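September, Sunday, second entry

Cell Wuisan, gripper cable on the right arm. I write this down while I still remember the order of the steps, because the last time we did it the notes were very thin.

The fault was the same as before. The gripper stopped answering in the middle of a run, the log gave "tool timeout" at cycle 1,421, and after a restart it worked again for 16 cycles. I first suspected the Melline driver board, so I swapped it with the spare. No change. I put the old board back and marked it as good.

Then I moved the wrist slowly by hand with the meter on the cable. At the far end of joint 6 the reading jumped. The coil was pulled too tight there. I opened the clamp, gave the cable one more turn of slack and closed it again. Screws to 2 Nm, no more, the thread in that bracket is soft.

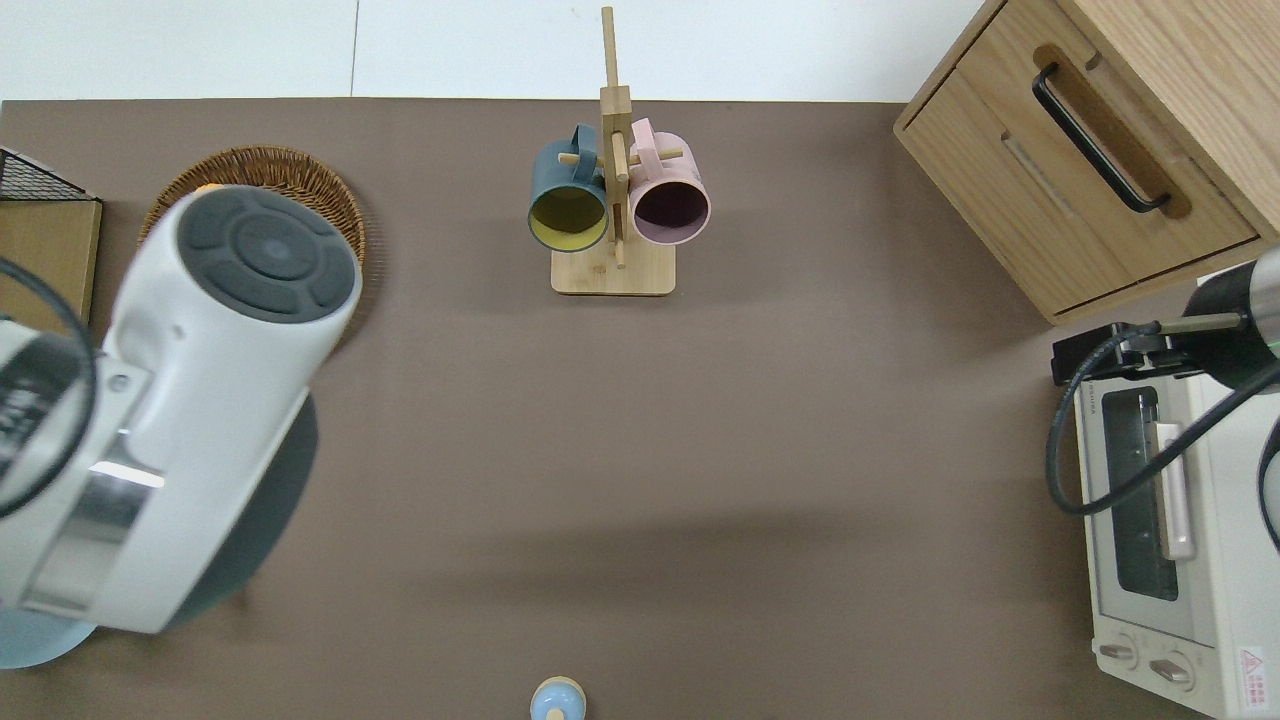 Wuisan, both arms, mug tree at the back. Gripper cable coiled at the right, light strip green.

After the cable I checked the zero position of both arms. Left arm is fine. Right arm was a little off at joint 4, I did the homing again and saved it under the name "nondumura_b". Please do not use the file "nondumura_a" anymore, it is from before the base was moved.

The mug tree must stay where it is now. If somebody needs the table, take a note of where the base stands, otherwise the pick points have to be taught again and this costs half a morning. The same for the toaster oven: the door handle point is taught for this place only.

Cycle counter for the right arm is 3,556 at the end of today. I did not reset it.

Still to do:

- order one more gripper cable from Milance, the long version
- look at the clamp screws again after the next long run
- left arm: listen to joint 2 at low speed, I thought I heard something but I am not sure
- copy the new homing file to the backup disk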